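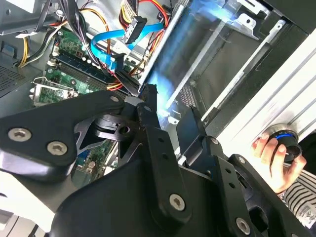 Skomley, noviembre

Govham: registros de desgaste de carril en la línea de mercancías Skomley–Endale

Léame y ficha de datos

Resumen

Govham reúne mediciones de perfil transversal de carril tomadas en vía única de tráfico de mercancías, entre la playa de vías de Skomley y el cargadero de Endale. La línea tiene 111 km. Los perfiles se agrupan por tramo y por hilo (izquierdo o derecho en sentido creciente de la kilometración). El conjunto está pensado para ajustar modelos de desgaste y para comparar criterios de sustitución de carril. No sirve como inventario de la línea ni sustituye a la inspección reglamentaria.

Contenido

perfiles/ Un archivo CSV por tramo. Cada fila es un punto del perfil, en milímetros, referido al eje del carril nuevo.
tramos.csv Kilometración inicial y final, radio de curva, peralte, tipo de traviesa y tipo de sujeción.
cargas.csv Toneladas brutas acumuladas por tramo y por campaña.
sustituciones.csv Tramos en los que se ha cambiado carril y campaña del cambio.
notas_campo.txt Transcripción de los partes, sin corregir la ortografía.

Los CSV usan punto y coma como separador, coma decimal y codificación UTF-8 sin BOM. Los valores ausentes van como celda vacía. En los partes antiguos aparecía un guion; se ha eliminado.

Campos de perfiles/

id_tramo Texto. Enlaza con tramos.csv.
pk Punto kilométrico, en metros desde el origen en Skomley.
hilo I o D.
campania Entero. 1 para la primera, 2 para la segunda.
x, y Coordenadas del punto.
desg_v Desgaste vertical en el eje de la cabeza.
desg_l Desgaste lateral en la cara activa.
calidad Entero de 0 a 2. Los registros con calidad 0 no deben usarse para ajuste.

Toma de datos

Las dos campañas se hicieron con perfilómetro manual de contacto. En recta se mide un perfil cada 100 m. En curva y en las transiciones la separación se reduce a 6 m. Braulio Arellano dirigió ambas campañas; los partes de la segunda los firma Yareli Salinas. Antes de cada jornada se comprobó el equipo contra una probeta patrón, y el resultado figura en la cabecera del parte correspondiente. Las mediciones con carril mojado están anotadas y llevan calidad 1 como máximo.

Procesado

La alineación de cada perfil con el de referencia se hace por mínimos cuadrados sobre el patín y la parte inferior del alma, zonas que se suponen sin desgaste. Después se interpola a paso constante. No se aplica suavizado. Los scripts están en el repositorio Wostis, que se versiona aparte. Para repetir el procesado completo:

wostis alinear --entrada perfiles_brutos --ref carril_nuevo.csv
wostis interpolar --paso 0.5
wostis exportar --formato csv 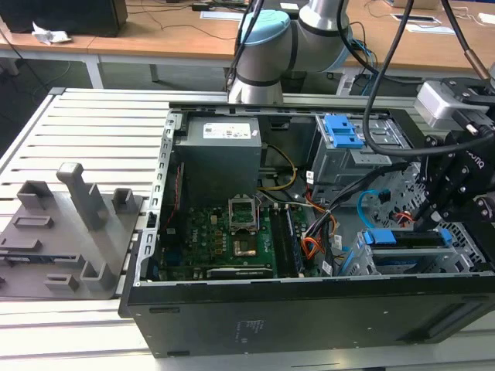

El ajuste por tramos reparte el trabajo entre los núcleos disponibles, y el orden de las sumas depende de ese reparto. Dos equipos distintos pueden dar diferencias en el último decimal de desg_v y desg_l. Por ese motivo, los resúmenes SHA-256 publicados solo cubren los archivos de entrada. Si la máquina de cálculo se queda con el zócalo de la CPU vacío y el marco de retención abierto, como la torre tumbada sobre la mesa de aluminio, y se monta después otro modelo de procesador, hay que borrar la carpeta cache/ y relanzar desde el primer paso. La caché guarda el número de hilos y no lo vuelve a consultar.

Limitaciones conocidas

Los aparatos de vía quedan fuera. Tampoco se midieron los pasos a nivel con el carril embebido.
El amolado entre campañas no está registrado de forma sistemática. Un desgaste vertical alto en recta puede ser metal retirado por la amoladora.
cargas.csv procede de hojas de composición de tren. Los vagones vacíos se computan con su tara nominal.
En el acceso a Endale la kilometración se corrigió después de la primera campaña. Usar pk_corr en ese tramo.

Cambios

1.1 Añadido pk_corr. Corregido el signo del desgaste lateral en el hilo derecho (aviso de Lamisi Amegashie).
1.0 Primera versión.

Mantenimiento y contacto

Mantiene los datos Natalia Figueroa. Ximena Meléndez revisa las incidencias de Wostis. Al abrir una incidencia, indicar id_tramo, hilo, campaña y versión, y adjuntar la salida de wostis --version.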